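## 3. Fitting the Braltness comb to your hair

Read section 2 first if you havent sorted your size. Wrong size = slips out by lunch.

Works on dry or slightly damp hair. Soaking wet, no. The teeth slide.

**You need**

- the comb (two halves, joined by the stretch cord)
- a brush
- a mirror, second one behind you if your doing the low twist
- serum, optional, see note under step 4

### 3.1 Half-up hold

1. Brush through. Get the knots out now, not later.
2. Open the comb with both hands, cord slack. Curved side faces out.
3. Gather the top section from the temples back. Don't pull it tight yet.
4. Slide the lower half in, teeth pointing up towards the crown. Stop when you feel scalp.

> **Note:** very fine hair – rub one drop of serum between your palms and smooth over the ends only. Keep it off the roots and off the teeth. Flolo and most light oils are fine with the coating.

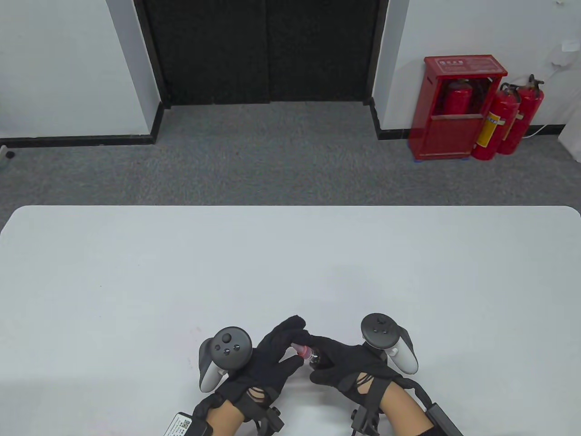

5. Stretch the cord over the section and flip the upper half down.
6. Push the upper teeth in just above the lower ones. They should cross, you'll feel it catch.
7. Shake your head. If it moves, take it out and go again with less hair.

> **Caution:** never force the teeth. If it won't go in, there's too much hair in the section. Bent teeth aren't covered.

### 3.2 Low twist

Takes longer the first few times. Meenakshi Shukla on our help desk does hers in the car park, so it can be done.

1. Gather everything at the nape.
2. Twist clockwise, upwards, until it starts to coil by itself.
3. Tuck the tail under the coil.
4. Lower half goes in first, from below. Catch some of the twist AND some of the hair against your head. Most slipping comes from missing the second bit.
5. Cord over, upper half down, press till the teeth cross.
6. Pull a few strands loose round the face if you like it softer.

Thick or curly hair: split into 2 twists and use one comb across both. Or go up to the Okoro size, which has 8 teeth per half and a longer cord.
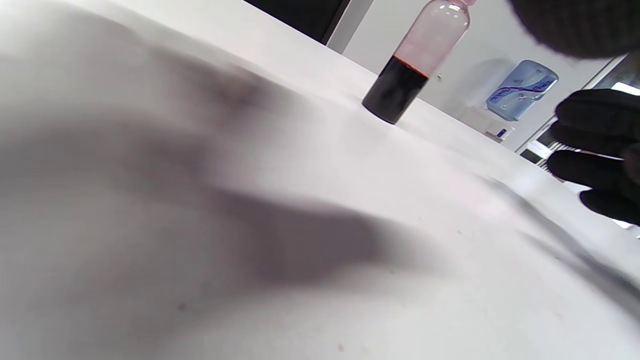
> **Note:** cord feels stiff out of the packet. Normal. Stretch it gently a few times before first wear and it gives a bit.

### 3.3 Taking it out

1. Hold the coil with one hand.
2. Lift the upper half first, straight up. Don't drag it sideways.
3. Let the cord go slack, then ease the lower half down.

> **Caution:** don't sleep in it. Don't wear it under a cycle helmet or riding hat.

### 3.4 Cord care

The cord is tested to 1000 stretches. After that check it weekly for fraying where it goes through the end teeth. Spare cords come in the Casosach refill pack, fitting is in section 5.

Wipe the comb with a damp cloth. No hairdryer on it, no dishwasher, no leaving it on the dashboard in hot weather.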